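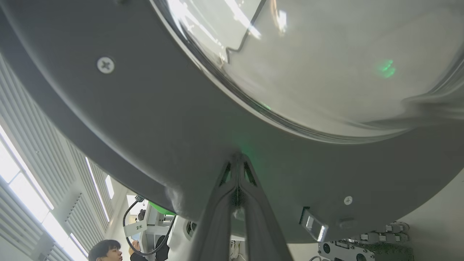 Laundry Tips for People Who'd Like Their Red Shirt to Stay Red

I love laundry day (yes, really!), and these are the habits I'd hand to anyone starting out in a first apartment.

Sort by color, then by weight. Jeans and thin T-shirts don't belong in one load. The jeans beat everything else up and the tees come out full of pills.

Wash new reds alone, in cold water, the first two times. My cousin Obsa skipped this in April and owned pink dish towels all summer.
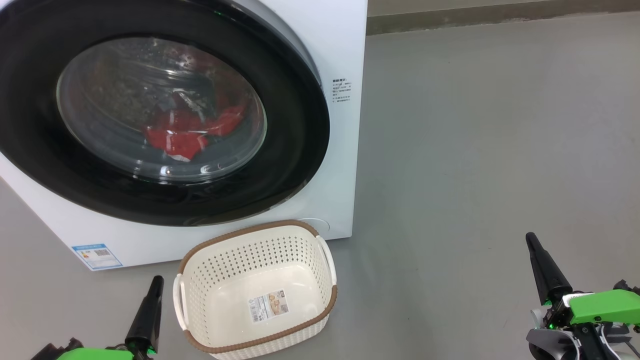
Reds get a load to themselves.

Use less soap! I went down to half a capful and my towels got softer within a month. Too much detergent stays in the fabric and makes it stiff.

Check the pockets, every single time. Tissues are the worst, but lip balm is a close second, and crayons I can't even talk about.

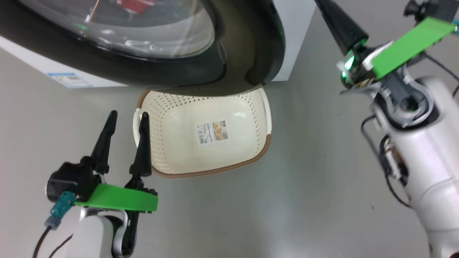 For grease spots, rub in a drop of dish soap and leave it for 10 minutes before the wash. Manee Nilsuwan taught me that one when we shared a place in Irnham, and it has saved so many aprons. Old spots may need up to 7 hours of soaking, so start those in the morning.

Wipe the rubber seal after the last load, down in the fold where the lint hides, and leave the door open a while. No more musty smell!
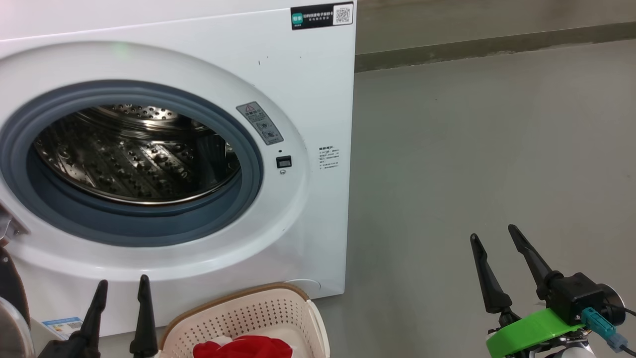 An old cotton sock over your hand is perfect for this. Once a month I also run an empty hot cycle, then clean out the soap drawer with a toothbrush and let it dry on the windowsill.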